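Manualidades en la mesa de reuniones: ¿cómo clasifico el material suelto?

Publicado en: Organización y almacenaje – julio de 2021

Senthil Devadiga
En la oficina dejamos la sala de reuniones para un taller de manualidades una tarde al mes. El material se reparte por toda la mesa blanca y, al terminar, hay que guardarlo en un armario con dos baldas de 60 cm de ancho útil. Desde febrero he probado dos sistemas: una caja única (se mezcla todo y las hojas se doblan) y bolsas por actividad (las cintas se duplican y nunca están en la bolsa que toca).

El problema es que los formatos son muy distintos. Hay papel plano, rollos de cinta, piezas pequeñas y objetos con volumen, como vasos y juguetes. Adjunto dos vistas de la mesa.

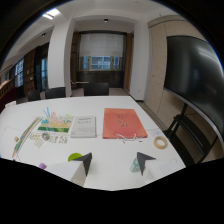
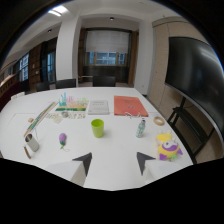
Mi presupuesto es de 2,000 rupias para cajas y separadores, sin muebles nuevos. Preguntas concretas: ¿clasifico por tipo de material o por formato? ¿Qué hago con las tiras largas, que no caben en una carpeta? ¿Merece la pena etiquetar las piezas pequeñas?

Respuesta de Dallavus
Por formato. El tipo de material importa al comprar; al guardar importa la geometría. Yo haría cuatro grupos:

Plano: cuadernillos, láminas, hojas de pegatinas y tarjetas. Archivador vertical con fundas. Las bolsas de papel van aquí también, plegadas y con los cordones metidos dentro, porque si quedan fuera se enganchan con todo.

Rollos: cinta de carrocero y cintas decorativas, ensartadas en una varilla o en una caja baja de una sola capa. Los dispensadores pequeños, en la misma caja y con el corte hacia dentro.

Menudo: bloques, palitos y piezas de plástico. Caja con compartimentos y tapa que cierre a presión. No etiquetes pieza por pieza – basta una etiqueta por compartimento.

Volumen: vasos, peluches, juguetes. Caja abierta en la balda inferior. Los vasos se guardan boca abajo.

Para las tiras, mide antes de comprar nada. Si son rígidas y superan los 60 cm, van en diagonal o de pie junto al lateral del armario. Si son de papel, enróllalas con el dibujo hacia fuera y sujétalas con una faja de cartulina. La goma elástica deja marca.

Con tu presupuesto llega de sobra si las cajas son del mismo modelo y se apilan.

Respuesta de Chacko
usa una bandeja grande y ya está, yo lo tengo así en casa y no se pierde nada

Respuesta de Dirkus
De acuerdo con Dallavus, con dos correcciones.

Primera: los frascos no van en el grupo de volumen. Cualquier envase con líquido se guarda de pie, en un recipiente aparte y en la balda más baja. Una fuga sobre el archivador inutiliza el papel.

Segunda: el orden de recogida. Primero lo menudo, que es lo que acaba en el suelo, después los rollos, luego lo plano y al final el volumen. Si se empieza por los objetos grandes se arrastran las piezas pequeñas hasta el borde de la mesa.

En cuanto a las tapas sueltas, ponlas en su recipiente antes de guardar nada. Las que no encajen en ninguno van a un compartimento propio y se revisan en la sesión siguiente.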